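Unit 4: Recording Demonstrations by Remote Control

In this unit, students collect demonstrations in the Furno simulator before working with the laboratory arm. Each demonstration is a complete record of one attempt: the operator's commands, the position of the gripper and the view from the wrist camera.

Approach. Open the fingers fully before moving toward a knob. Bring the gripper in slowly and correct its angle early — late corrections are copied by the trained policy and are difficult to remove.
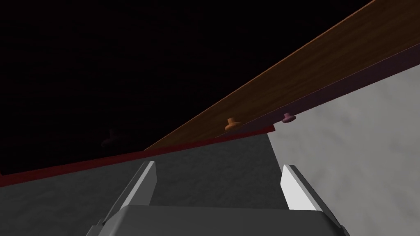

Close the fingers only when the knob lies between them. Attempts that end in a collision are to be marked as failed and kept in a separate folder.

Each pair submits 80 accepted demonstrations, divided evenly between its 2 operators. Files must be uploaded to Muduven by the end of March.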